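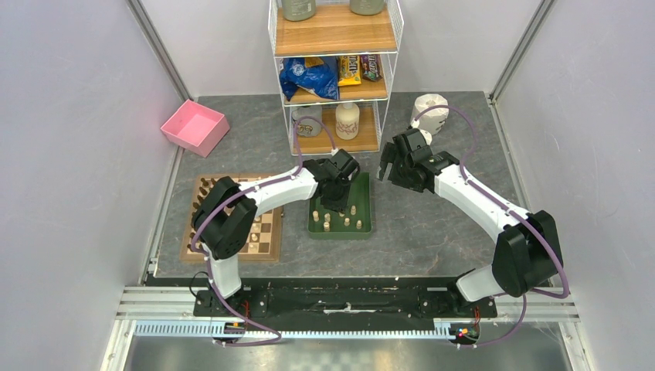

Grondach Stacking Trays, set of 6

Sold by Rellow, Tustham
In stock. Collection from the trade counter or delivery by van on a Saturday.

We held off selling these for a long while. Trays are trays, and most of the claims made for them are nonsense. The Grondach set comes with a leaflet saying it will "transform your workflow". It will hold your screws. If your bench is a mess now, it will be a mess with trays on it unless you put things away.

With that said, we got fed up with the ones we used to stock, which cracked at the corners every winter, and these have lasted better on our own counter. So we sell them.

What you get

Six shallow open trays in one size. No lids, no dividers, no labels. The maker sells lids as an extra. We don't keep them, as the two we tried popped off when the tray was knocked, and a lid that does that is worse than no lid. If you need something to travel in the back of a van, buy a proper case.

Size and load

Each tray is 400 mm long. The box says it will carry 13 kg. We would treat that with some doubt. A tray that full of bolts bends in the middle when you pick it up by the ends, and although ours sprang back, we wouldn't want to walk up a ladder with it. Half that weight feels sensible. On a shelf, with the base fully supported, you can load it up more.

Stacking

They stack, up to a point. Empty, the whole set nests and takes up very little room. Full, they sit on each other's rims, and we wouldn't go past two high. The maker's own photo has a tower of them. We tried the tower and it leaned.

"Non-slip" base

The base has a slight texture. On rubber matting it stays put. On a smooth worktop it slides like any other tray. If that bothers you, a bit of shelf liner underneath costs next to nothing and works better than anything moulded into the plastic.

Cleaning

Warm water and washing-up liquid. Oil wipes off if you catch it early. Wood glue can be peeled off once it has set. Superglue can't, and spirit-based marker leaves a stain. The leaflet says dishwasher safe. We put one through and it came out very slightly twisted, so we'd stick to the sink.

How they compare

The Ruggiero tray is the one people ask about. It costs nearly double, it's stiffer, and the corners are better finished. For a workshop where trays get thrown about all day, it may be worth the money. For a shed or a hobby bench we can't see the point, and we sell both, so make of that what you like.

Guarantee

The maker gives 2 years against faulty material. Read the small print, as it leaves out "impact", and impact is how trays break. If one arrives split, bring it back or tell us within a week and we'll swap it from the shelf.

Returns

Unused sets can come back to the Tustham counter with the receipt. We don't take single trays back from an opened set.

Related items: Ruggiero deep tray, shelf liner by the metre, clip-on label holders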